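4.2 Readings and their audiences

The Stotholm readings began in 2009 as an evening for local poets and were moved to Arnska when the first hall closed. By the time of our fieldwork the program had grown to include a translation workshop, an open microphone and a walk along the Podau with stops for reading aloud. We attended every event in the November program and left questionnaires at the door.

Of the 86 questionnaires handed out, 54 came back with all items filled in. Most respondents had heard of the readings from a friend. Few had bought a poetry collection in the past year, and those who had were mostly people who also read at the open microphone. This agrees with Erdem's account of small festivals, in which the audience and the performers are largely the same people on different nights.

The translation workshop was the exception. It worked from a single ballad printed in 1825, and it drew people who came to nothing else. Recep Erdem led the session and gave each table a plain prose version along with the original. Participants disagreed most over the refrain, which the Tokgöz edition sets as one line and earlier printings set as two. Several said in their comments that they would have liked a second session on the same text.

Answers on the length of the evenings were mixed. Older respondents asked for an earlier finish, while those who had read asked for more time per reader. Figure 3 shows a teal plate held above the near edge of a long white table.

Figure 3. Teal plate and white table.

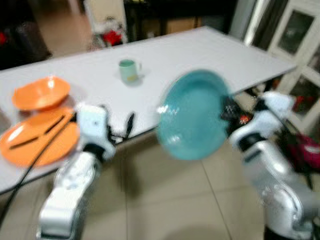 The open microphone had no upper limit on readers, and on two evenings it ran past the closing time given in the program. We return to this in Section 4.3, where the order of readers is compared with the number of people still seated at the end.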